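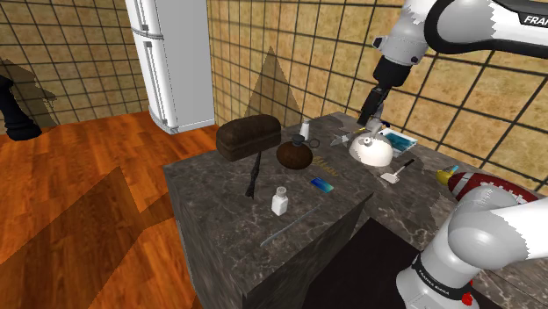
I went to the Carnmont open day in June with low expectations and a free parking voucher, and I used the voucher. The invitation promised "household help you can meet in person," so I figured I'd be meeting it in something like a household. The first hour was all on screens. They showed us a simulated kitchen, with mustard tile, a white refrigerator, a marble-patterned counter and one white arm parked at the end of it. On the counter were a loaf of bread, a round jug, a spatula and an American football. I've had a messy kitchen my whole adult life and I have never had to reach past a football to get to the bread.

Kai Schmieder ran the demo. He's good at it, a little too good, and he got through the slides at the speed of a man who has been asked all the questions before. The system is called Kakside. According to him it has practiced on 1258 different kitchens, every one of them made by software that picks the tiles, the floor, the lighting and the clutter. The thinking is that if you throw enough strange counters at a robot, your ordinary counter won't bother it.

Fine. I can follow that. What I couldn't get was a plain number for how it does on a real counter. I asked and Kai gave me the simulated figure, 90 percent of objects picked up. I asked again. He said the real figure depended on what you counted as a kitchen.

A woman near the front, Hannelore Wendt, had better questions than mine. She used to run a school cafeteria and wanted to know what happens when the jug is full. In the simulation the jug has a weight, Kai said, but the liquid isn't modeled yet. She wrote that down. Then she asked about grease, and he said grease was on the list. She wrote that down too, and underlined it.

After coffee we were walked across to the workshop for the physical arm, which was bolted to a table behind a yellow line. It did two things for us. It picked up a sponge and put it in a bowl, and it picked up a plastic bottle and put it in the same bowl, on the second try. Rüdiger Mühlbauer, the engineer at the laptop, restarted something between tries and didn't make a fuss about it. I liked him for that. When I asked him how long until one of these could clear my sink, he laughed and said he does his own dishes.

I don't think anybody there was lying. The simulation looks nice, the shadows fall across the floor the way shadows do, and I can see why it's cheaper to break a thousand pretend jugs than one real one. But the brochure says "ready for your home," and what I saw was ready for a sponge. Those are different products and I'd like them priced differently.

Carnmont is doing another one of these in the fall, supposedly with a full kitchen built in the workshop. Hannelore says she's going and bringing her own frying pan, unwashed. I've asked her to save me a seat.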